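Search this site Search Go

Alley puts off its second robot, buys more simulator time
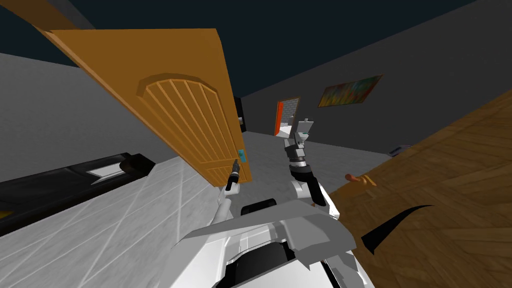
I went into the December budget meeting at Alley sure we'd walk out with an order for another two-armed robot. We didn't! What we got was 8 months of simulator time, a new workstation, and a promise to look at hardware again in the spring.

If you've followed my grumbling here, you know doors are our big headache. Hélder Barreto, who runs the door work, wanted to keep going in simulation until the arms can handle a latch without me hovering over the stop button. He got his way, and I've sort of come around. A bad try on the computer costs us a reset. A bad try on the real thing can cost us a gripper (ask me how I know), and we only keep one spare.

The quote from Hovland was the other problem. The robot itself was fine, more or less what we'd penciled in. Then came the service plan, the shipping crate, the floor anchors, and a charging station that wants its own circuit. Firdevs Bilgin went through it line by line and found we'd left out training completely. That was my spreadsheet, so, sorry everybody.

She has split next year's money 70/30, with the bigger share going to computing and software and the rest held back for parts. Jirow is still in the running for the grippers, and I'm waiting on their price for a set of four.

Got a used workbench that would fit in room 817? Send me a note before the end of the month. I'd love to keep that one off the budget.

Related items
Uvutby lab moves its test hallway upstairs
What we paid for spare grippers this year
Lease or buy? Notes from the spring meeting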